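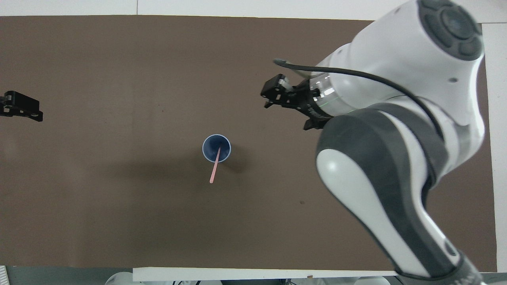
Keslow Makers & Tables Club - Home Setup board

Thread: brown mat on a white table, keep or ditch? also straws

prastby_pete
Need opinions quick, meeting is in May and I have to order before then. Big brown mat, white table under it. Covers most of the top, white shows along the edges. I like it. Other half of the drinks crew says it looks like a school art room. Cups are the short blue ones, plus pink straws. Is the mat worth keeping or do I just go bare table and wipe it down after.

gravelroad8
Keep. Bare white shows every ring. We ran bare at the Leblanc hall for 2 seasons and it looked filthy by 3 pm every time. Coffee, juice, whatever. Brown hides it.

tinlid
Hides it = you don't clean it. Thats my whole problem with brown. At least on white you see the spill and go get a rag.

gravelroad8
Fair but I'm not wiping a table 90 times in an afternoon

tinlid
Then wipe it 8 times. still cleaner than never

prastby_pete
ok ok. What about the wrinkles. Edges on mine are a bit wavy, not bad, but they bug me

mossy_oven
Roll it the opposite way overnight, rubber bands on it, loose ones. Then lay flat with books on the corners. Do NOT iron it unless you know what its made of. I wrecked one that way, smelled for a week

halfpint_h
Wavy edges are the real issue imo. Short cup on a ripple = wobble. Put the cups well in from the edge and you're fine. And go wide at the bottom if you're buying more. 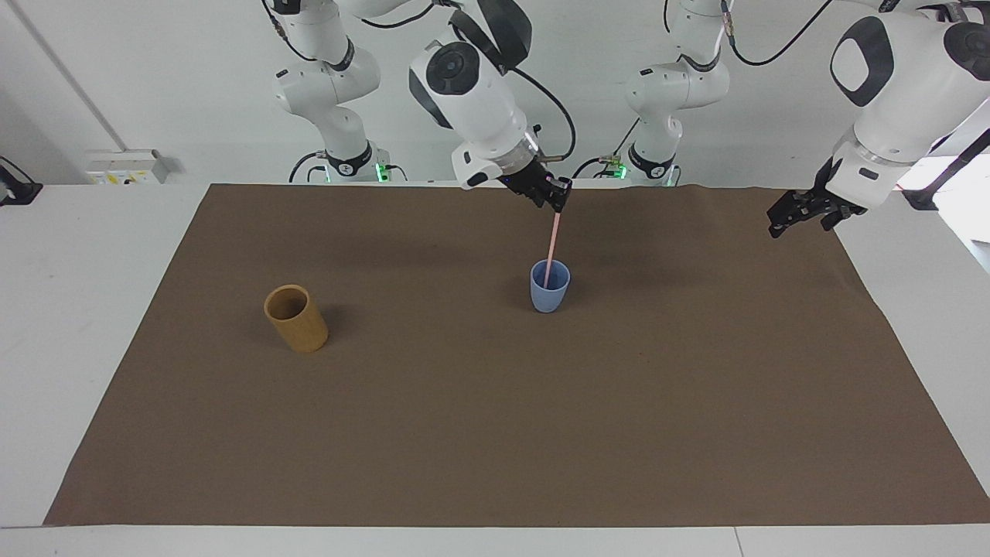 Also would mix the cups. One short light blue, one taller tan one, different jobs. Short for drinks, tall one for spare straws or spoons or whatever. When they all match people lose track of which is theirs and you end up washing twice as many.

tinlid
Agree on mixing. Rare event, mark it down

sunporch
Am I the only one who thinks a straw in a short cup is pointless?? It sticks way out and leans over, kid bumps it, whole drink goes. Short cup short straw. Or no straw.

halfpint_h
Leaning is fine if the cup is heavy enough. Try it with water in first. Empty ones tip if you look at them

sunporch
Ours were not heavy enough. Ask me about the library carpet

mossy_oven
Just trim the straws. Kitchen scissors, takes 2 minutes for a whole pack. Cut the flat end if they have a rounded one, the kids chew on whatever you give them anyway but a fresh cut edge is scratchy

prastby_pete
didn't think of trimming. How much off?

mossy_oven
Stand one in the cup, pinch it a couple fingers above the rim, cut there. Use that one as your guide for the rest. Don't measure every one you'll go nuts

gravelroad8
I'd leave them long. Easier to grab out of the cup when your clearing up. Trimmed ones drop down inside and you're fishing around with wet fingers

mossy_oven
Not if you cut them right

gravelroad8
ok but people don't cut them right

sunporch
lol true

tinlid
Back to the mat. Where are you buying? If its the Grivedum roll don't get the long one, you pay for length you'll fold under. They had me at 241 for the full roll and half of it is still in my garage

prastby_pete
Ouch. No this is the one we already have, question was whether to get a second for the other table

tinlid
Oh. Then no. One table with mat one without, see which one you hate cleaning more. Free test

gravelroad8
Thats a decent idea and I'm annoyed

halfpint_h
Second that. And leave the white border showing all the way round if you can, dont push the mat right to the edge. People lean on it and drag it, and everything on top comes along for the ride

prastby_pete
Good. Plan for now: mat stays on table one, table two bare, blue cups for drinks, tan for spares, straws trimmed on one table only so gravelroad can complain about it. Mat going under books tonight. Do I need something under it so it dosent slide?

mossy_oven
Shelf liner, the grippy kind. Couple strips not the whole sheet

sunporch
damp dishcloth works too if you're out of liner

tinlid
Damp cloth under a mat all afternoon, no. Get the liner.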